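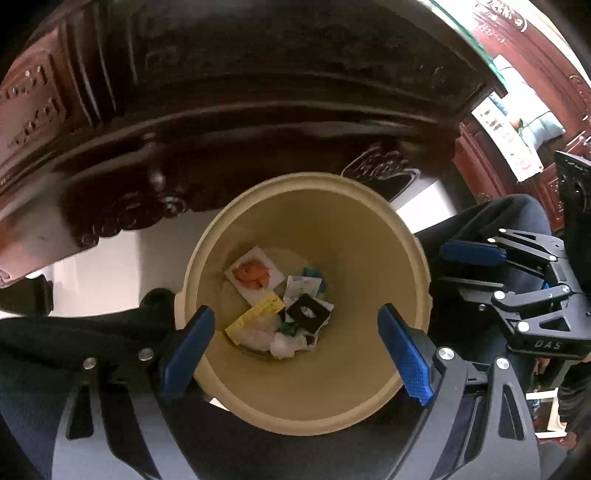
kbarany81
MRI says dehydrated meniscus + mild cartilage thinning, right knee. Surgeon wants to scope it in September. Anyone skip it and just do PT?

yan_j
Skipped mine. 18 weeks of PT, stairs fine now. Kneeling still bad

beatrice_t
Careful, depends on the tear. Mine locked up, PT did zip. Scope was teh right call

yan_j
locking is different tho. he didnt say locking

kbarany81
No locking. Just aches, swells by 6 pm

beatrice_t
Then get a second opinion first imo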